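4. Gripper comparison – first run

Do section 3 (homing and soft limits) before this. If the Swai controller still shows a yellow status, go back. Don't skip it.

What you need
Arm on its base plate, bolts tight
Gripper A or B, fitted and plugged in
Test set: balls, small block, foam cube, bowl
Score sheet (Lorkuvgate sheet or your own, same columns)

4.1 Setting up

1. Power off. Fit the gripper. Push the connector in until it clicks, then tug it once.

2. Leave slack in the cable. Too tight and it pulls out at full reach, too loose and it swings across the work area. A bit of swing is OK for the slow runs.

3. Put the bowl within easy reach of the arm. Balls and block beyond it. Exact spots don't matter but keep them the same for both grippers – mark with pencil.

4. Power on. Wait for green.

5. Load the Tanitz profile. Set grip force to 15, speed to 40. These are percent of max, not newtons.

CAUTION: Fingers out from between the jaws before you hit Enable. The gripper closes once on start-up, every time, no warning beep.

4.2 Running the test

6. Start with the foam. Its the easiest one to see force on. You want the sides pinched in a little and the top still sticking up past the fingertips.
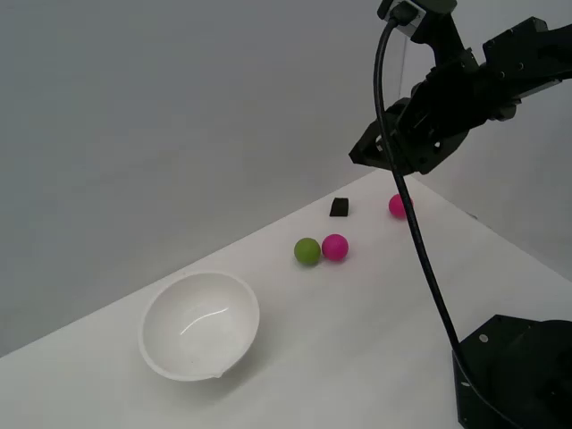
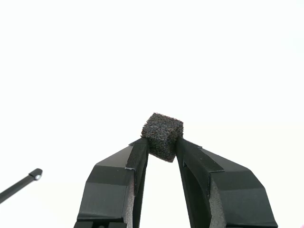 7. Hold for 12 seconds. Watch for creep. If the cube slides, go up in small steps, no more than 5 at a time. Write down the force where it stops sliding.

8. Release over the bowl. Jaws should open evenly. One side lagging = recalibrate, see 3.6.

9. Same again with the block, then the balls. Balls last – they roll, and you will be chasing them if the aproach height is wrong.

10. 12 picks per object. Then power off, swap grippers, repeat from step 2.

NOTE: Two balls touching is a harder pick than one on its own. Score it seperately or your numbers won't compare.

NOTE: Wipe the finger pads between grippers. Dust off the foam gets in the ribbing and grip drops.

4.3 Reading the results

Drops count as fails. Picks that needed a second try count as half. If A and B come out close, run the balls again at higher speed, that usually splits them.

Save the log before you power down. The controller does not keep it. Logs go in the Flolomholm folder, one file per gripper, gripper letter first in the file name.

Camera checks are in section 5.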